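Finished the first four episodes of the Kerov reboot with my two kids last night. Short thread for parents who grew up on the old stop-motion one.

The original ran 12 minutes an episode and had one narrator doing every voice. The new one is double that and has a full cast. You notice the difference straight away.

Kerov is still a tugboat. He still works the harbour and he's still a bit of a grump. The paint is the same green, which I was relieved about.

The big change is Simiyu, a survey boat who gets sent up from the south to map the channel. She's the best thing in it. She asks questions the old boats never asked, like why the ferry always gets right of way.

Zillasine the dredger has been softened. In the old series she frightened me. My youngest, who is 4, thinks she's funny and wants her on a jumper.

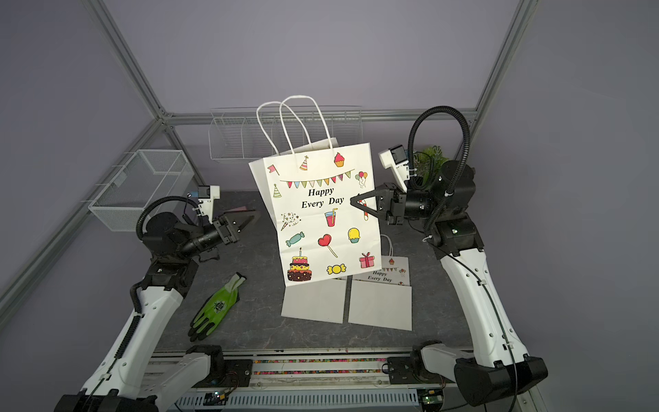
Rasha Mansour replied that softening Zillasine was a mistake, and that the fog episode only worked in the old series because you didn't know whose side she was on. I agree about the fog episode. I'd still take the new one overall.

The theme tune has been re-recorded with a brass band. Same melody, a bit faster. My eldest had it down by episode 2.

What I miss is the slow bits. The old one would sit on the water for ages with just a bell going. The new one cuts every few seconds and there's a joke in nearly every line.

The villain, Sustar, is a container ship run by remote from an office. He talks a lot about efficiency. It went over the kids' heads but I laughed.

A few people have asked if the old episodes are still around. Our library has them on disc, almost 100 in total, but the sound is pretty rough on the early ones.

We'll watch the rest on the weekend. I'll add to this if the lighthouse keeper turns up - so far there's no sign of him.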